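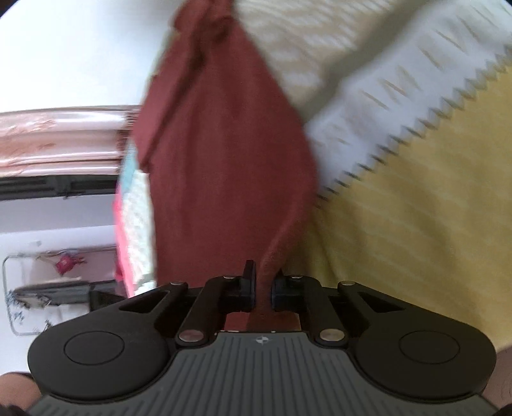 Hand gripper on the dark red cloth, tail end held in the fingers. Yellow one behind.

January, notebook, Purnley textile room, started 8.40

Right, second go at the hanging fabrics with the hand-held gripper. The plan is still that the arm Sterico are selling us (Wurnadance, daft name, it's on all the paperwork now) does the picking off the rail and the first fold, and we do the checking and the labels. For that it has to learn from us doing it, so we're all taking turns with the gripper, me included, and I have opinions.

Target for the month is 200 good picks per person. I got 79 this morning before my thumb gave up. That's fewer than I'd do in ten minutes by hand, which is a bit humbling, but I was getting quicker by the end and I'd stopped swearing at it.

Things I noticed, in no order:

Twisted ends are easy to grip and horrible to fold afterwards. The fingers love a rolled tail of cloth because there's something to close on, but then you've got a knot at one end and a crease you didn't ask for. A flat edge is the opposite. I think we should be teaching it flat edges and putting up with more misses. Raise with Sterico.

Anything with a pinked edge, go in square to it. I tried from the side 2 or 3 times and just pushed the cloth about.

When there are several pieces close together, say out loud which one you're after before you start. Sounds silly, but I changed my mind halfway more than once and those runs had to be binned.

Slow down on the pull! I keep whipping the cloth away like a tablecloth trick and it all swings.

Now the other thing, which came up again at tea. On the late shift people are asking who does the rail once the arm's in, and the only answer we've had is that jobs will "move towards quality". Fine, but I've done the rail for years and half of the quality check happens in my hands while I'm picking. I feel a thin patch or a pulled thread before I see it. If the arm hands me a folded piece I've got to open it up again to find the same fault, so where's the time saved? I timed it on 40 folded pieces and I was slower than doing the lot myself. Worth putting in front of Fernandes with the proper figures before they sign off the layout.

On the plus side my shoulders would be very glad never to reach up to that top rail again, and I'm not the only one who said so.

Next: swap hands every 40 picks, do flat edges only, and ask for a softer grip.

Stopped 11.15.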